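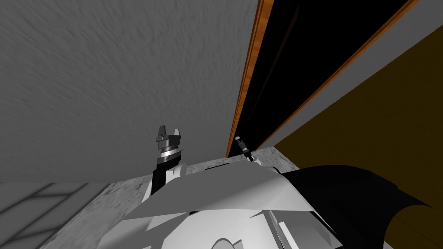
Will anyone lose their job when the robots start at Irneck?
All 97 permanent posts on the site are kept until the end of December at least. After that it goes back to the staff council, same as any other change.

Do my hours change?
Late shift ends 21 minutes earlier. Pay stays as is. Early shift, no change.

Who gets trained, and when?
Cleaning and kitchen teams first, then stores. Four half days each, in paid time. Rongrong Li has the list, ask her if your name's missing.

Can I say no to working alongside one?
Talk to Gaëtan Pruvost first. Other duties can be found in most cases, tho not always on the same shift.

What if it stops in the middle of a job?
Press stop, leave it where it is, ring 609. Don't pull on the arms.

Does it record me?
Supervisors don't get footage. Fengying Qin is writing up the full answer on what's kept and for how long, will be be posted on the canteen board.

Last updated July 2024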